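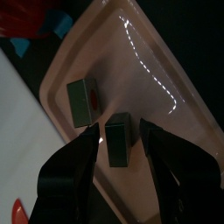 Fig. 1. Picking from the pink tray, gripper fingers either side of a block.

## Handout 6: Rules for working at a shared robot table

Course in practical automation, Orport. Notes by Ferdinand Aigner, revised 27/12/2022. The old version from October still has the Pichler cell layout in it and should be thrown away.

These are our house rules. They sit on top of the maker's manual and the risk assessment for the cell, and where the three differ, the strictest one applies.

### Before power-up

- Read the last entry in the cell log. If a fault is open, don't start.
- Press the emergency stop, check that both arms refuse to move, then release and reset it.
- Clear anything that isn't on the task sheet. Pens, cups and phones count.
- Check the finger pads and the wrist cable. A cable that can snag in one pose will snag sooner or later.

### Speed and force

First runs of any new program are done at 40 mm per second with one person holding the enabling switch. Full speed needs a signature from Gebhard Kofler or from me. Grip force starts at the lowest setting and goes up in small steps. Small hard parts in a thin plastic tray are a common case: too much downward push and the tray bends or slides, and the next pick is off.

### Trays and loose parts

Leave a gap between parts wide enough for a finger tip on each side. Shiny trays reflect the lamps, and a vision program may take a bright spot for an edge, so test under the lighting you'll be using – daylight from the door included.

### Two arms, one table

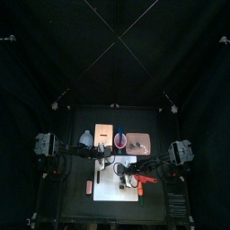
**Who may reach into the table area while the arms are powered?**

Only the person holding the enabling switch, and only with both arms in hold mode. Everyone else stays behind the floor line until the holder says "clear".

Each arm gets its own zone in the program, and the strip in the middle is shared. An arm has to ask for the shared strip and give it back when it leaves. Don't rely on timing to keep them apart. The Trillideck group did, and lost a wrist joint after 158 cycles without trouble.

### Log and checks

Write down every stop, planned or not, with the program version. Finger pads are changed every 1000 picks. The Soltine template has a column for this; please fill it in on the day.

For next time: read the stop categories section in the reader and bring your draft zone plan on paper.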